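Gripper Comparison at the Minico Bench: Frequently Asked Questions

Last updated Dec 26, 2022

We receive many of the same questions about our gripper tests, so I collected the answers on one page. If your question is missing, please write to me and I will add it.

Which grippers do you compare?

Two. The first is the Stido, a parallel gripper with rigid fingers. The second is the Granditz, which has softer finger pads and a slower closing speed. Both run with the same controller, the Xu, so the differences in the results should come from the gripper and the way we mount it.

Why do you use pouring as a test?

Pouring asks for several things from the gripper in one movement. It must hold a thin cup without crushing it, and it must keep the hold while the wrist turns and the weight of the cup changes. A block or a cube does not show these problems.
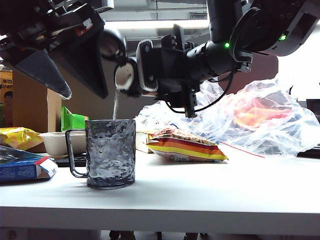 Photo: Asmaa Benkirane

The small white cup is the difficult part. With too much force it bends, and with too little force it turns between the fingers when the wrist tilts. The mug is much easier because it only needs to stand and receive.

How many trials did you do?

We planned 800 and completed 759. The rest we stopped by hand, mostly when the controller lost its connection. We do not count a stopped trial as a failure of the gripper.

Why don't you clear the table before a trial?

We want to know how the arms behave on a table like people have in their offices. Snack bags and boxes are useful for us. Clear plastic is especially hard for the cameras, because they see the folds and also what is behind them.

Do you need the wrist camera if you already have a fixed one?

For pouring, the fixed camera is enough in most cases. For picking up soft packages we prefer to have both. The wrist camera comes close to the object, but its picture suffers when the arm moves fast.

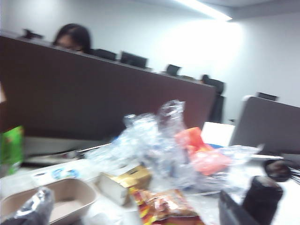
Reading time: 3 minutes

In a view with so much blur, the edges of the plastic bags mix together and a grasp point is hard to choose. We tried 156 trials with a shorter exposure. The edges became better, but the picture became darker, and we had to turn up the gain. For now we slow down the arm before it takes the picture that decides the grasp.

Which gripper do you recommend?

For cups, the Granditz. For bags and small boxes, the Stido. If you can buy only one, I would take the Stido and put soft tape on the fingers. My colleague Asmaa does not agree with me on this point.

Can I use another controller?

Yes, but you must tune the force limit again. It took us 9 evenings with the Xu, so please plan enough time.

Will you publish the data?

The table of results will be ready in February. The videos will come later.

Stefaniia Hrytsenko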